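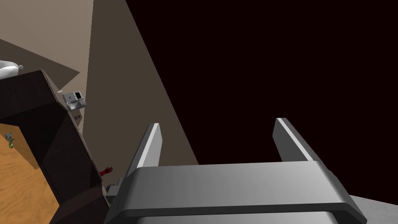

Capítulo 5. Comprar una pinza sin arrepentirse

La primera licencia del simulador de Vavbridge la pagué yo, de mi bolsillo, y todavía me alegro. El paquete se llama Cero y trae un brazo, una pinza de dos dedos y un puñado de habitaciones amuebladas para ensayar antes de gastar dinero en hardware. Lo que más uso es la vista desde detrás de la pinza, porque enseña de golpe lo que el catálogo esconde: con los dos dedos bien separados y nada entre ellos, la base sigue siendo mucho más ancha que el hueco, y al lado de un armario alto y oscuro como ese empiezas a preguntarte por dónde vas a meter la mano. ¡Ahí se aprende más que con cualquier ficha técnica!

En este capítulo vamos a evaluar Cero como lo haría un comprador (un comprador pesado, de los que leen la letra pequeña). Lo compararé con el kit Suren, que conozco bien porque lo tuve en el taller desde abril, y con el servicio de alquiler de Renaud, que te manda el equipo montado y te cobra por horas. La licencia de Cero cuesta 2.917 euros; el alquiler sale por roughly 70 la hora – sin contar el transporte, que yo olvidé la primera vez y me dolió bastante.

Os pido una cosa antes de seguir: abrid una habitación cualquiera, llevad la pinza junto a un mueble y anotad qué parte del brazo estorba primero. Casi todos miramos los dedos. Yo también, hasta que vi que el problema me lo daba siempre la carcasa de la palma, sobre todo en las esquinas.

Guardad esas notas, que en el apartado 5.2 las vamos a necesitar para calcular la apertura útil. Empezamos por los datos del fabricante y por cómo leerlos con un poco de mala leche.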